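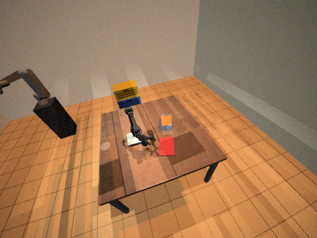 Page last changed: October, 4:40 p.m.

WORCOMBE TABLE SALE RETURNS WITH MORE TABLES, SAME PARKING

WORCOMBE – The Worcombe Secondhand Furniture Fair will take over the old Turnska dairy hall again this October, with 122 sellers signed up and a waiting list that the organizers describe as "mostly people with wardrobes."

The fair, now in its 13th year, is the largest sale of used household furniture in the county. It is also the only one, a fact the organizers have been asked to mention less often and have decided to mention here.

Doors open at 9 a.m. for the public and at 7 a.m. for anyone who buys an early ticket, brings a flashlight and is prepared to be elbowed over a nest of tables. Regular admission is $2. Children get in free and may not be left as a deposit.

"People come in for a lamp and go home with a sideboard," said Filipa Carrilho, director of the fair. "Then they call us to ask how wide a standard door is. There is no standard door. We have been saying this for years."

Visitors can expect roughly 400 tables of every kind, from kitchen and card tables to one banquet table that has now attended the fair four times and is beginning to be recognized in the street. Its owner has lowered the price again. Chairs will be sold in sets where possible and in awkward groups of five where not.

New this year is the Repair Row, along the north side of the hall, where visiting restorers will look at wobbly legs, split tops and stuck drawers for free. Each household may bring one item small enough to be carried by two adults who are still speaking to each other. The restorers will give an opinion on the spot and, if pressed, a second opinion on whoever did the last repair.

Florêncio Marinho, who has restored furniture for most of his working life, will lead a morning session on cleaning old wood without ruining it.

"Put down the steel wool," said Marinho, when asked for a preview. "That's the first half hour. In the second half hour we talk about what you already did with the steel wool."

Space at the session is limited and seats should be booked at the fair's front desk. The seats themselves are for sale afterward.

Food will be provided by the Ra café, which is bringing its soup, its flatbread and the coffee that drew so many comments last year. The coffee has been changed. The soup has been left alone by popular request.

Delivery within Worcombe is being handled by local haulers Skidov, who will have vans at the loading dock until 5 p.m. Buyers should measure their stairs before paying. Skidov's crews will carry a dresser up three flights, but they will not saw it in half at the top, and they ask that customers stop suggesting it.

Parking remains as it was. The organizers recommend the bus to anyone buying a footstool or smaller.

Unsold items must be collected by 6 p.m. Anything left in the hall overnight will be given to the town's furniture bank, with the exception of the banquet table, which the furniture bank has politely declined.

Press passes and seller interviews are available through Filipa Carrilho at the Worcombe Secondhand Furniture Fair office, Turnska dairy hall, side entrance. Please knock loudly.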